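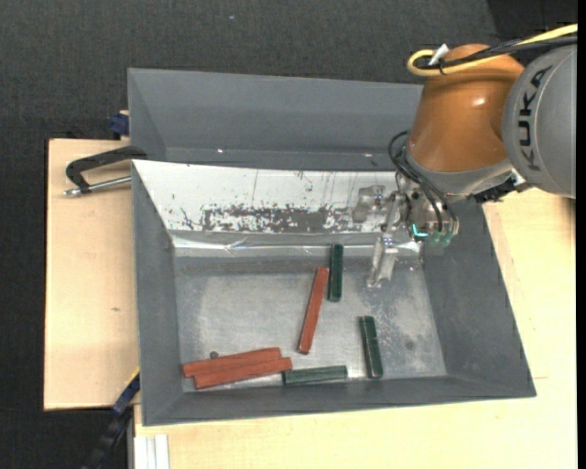 Has anyone found a good way to get scuff marks off a big smooth storage bin? I picked up a stack of them when a warehouse in Verkham cleared out, and I love these things - they hold everything! I'm using them to sort my whole workshop before May. The big grey bin with the sloping sides is my favorite, and the grey part is still nice and smooth, but the white sloping panel has thin dark scratches running up and down it and black flecks scattered all over. Dish soap did nothing to the marks on my other bins. I'd love to get this one looking fresh without dulling the surface.

Jin-sol Bang
Apr 1, 2023

Lukian Fedoruk
Oh, I enjoy this kind of job! Try a melamine sponge first, damp, with hardly any pressure, and go along the scratches. A lot of dark lines are just rubber or paint that rubbed off onto the surface, and those wipe away so nicely. If you can feel the line with a fingernail it's a real scratch and you'd have to sand it. I did a set of old parts bins with 2,000 grit paper, used wet, and they came up lovely - it took me a whole evening and two podcasts. Don't start at 200 like I did on the first one, you'll be fixing your own marks for a week. Test a corner first, because the sponge can take the shine off some plastics.

Han-gyeol Ma
baking soda paste. works on my fridge

Mi-kyung Hwang
Seconding the sponge! For flecks that won't move I put a little rubbing alcohol on a cotton rag, hold it there for a minute and then wipe. Rinse well afterward. I have six bins from a sale in Ultstead and the white ones always show everything, so now I put a piece of old carpet in the bottom of any that get metal parts. Good luck with the workshop, and please come back and tell us which one did it!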